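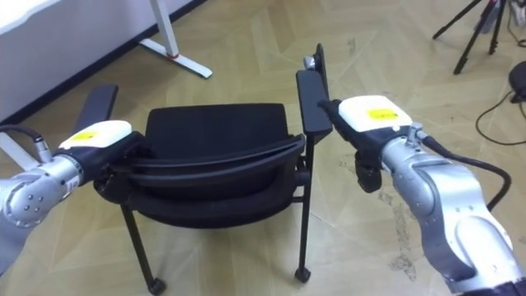

Two hands, one office chair. Penodora at work.

1/ New result from us. We wanted to know if a two-armed policy learns chair-moving better from lots of sloppy demos or fewer tidy ones. I was firmly on team tidy.

2/ We recorded 3019 demos and threw out the ones where the operator dithered, which left 2271. Most of the dithering was mine.

3/ The policy trained on the full, dithery set won on 7 of our test layouts. The tidy one won on 2. It moves beautifully until a caster swivels, then has no idea what to do next.

4/ Our best guess is that dithering is where the recoveries live. Testing that next, on carpet.

5/ I have asked to be credited as a data source.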